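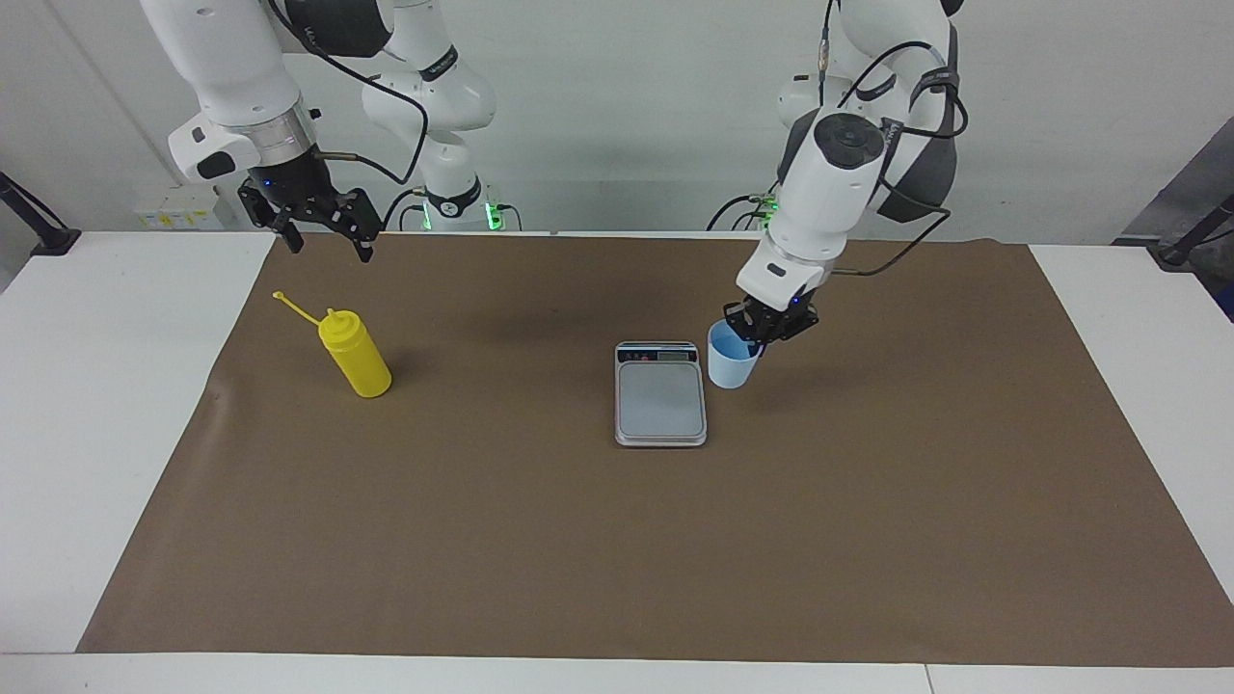

Báscula digital, vaso azul claro y botella dosificadora amarilla sobre papel kraft.

Pesar en casa

La báscula ha ido ganando sitio en las cocinas pequeñas. Ocupa menos que una jarra medidora, se guarda de canto y sirve igual para la harina que para el aceite.

El método es sencillo. Se pone el vaso vacío en la plataforma, se pulsa la tara y se vierte hasta llegar al peso. Un vaso de plástico ligero va mejor que uno de cristal, sobre todo en los modelos que solo admiten 900 gramos. Para un pan mediano de 600 gramos de harina conviene pesar en dos tandas si el recipiente es estrecho.

Con los líquidos, la botella de boquilla larga permite añadir gota a gota. En las recetas de Florevby, el boletín de repostería que publica Amley, el aceite del bizcocho se da siempre en gramos. Quien lo mida a cucharadas notará la diferencia en la miga.

El papel kraft debajo recoge lo que se derrama y luego se dobla y se tira. Hay que dejarlo liso en la zona de la báscula: una arruga bajo una pata cambia la lectura. El rollo de Tuner cuesta 9 euros y dura varios meses.

Para limpiar la plataforma basta un paño húmedo bien escurrido. Las pilas se quitan si no se va a usar en una temporada.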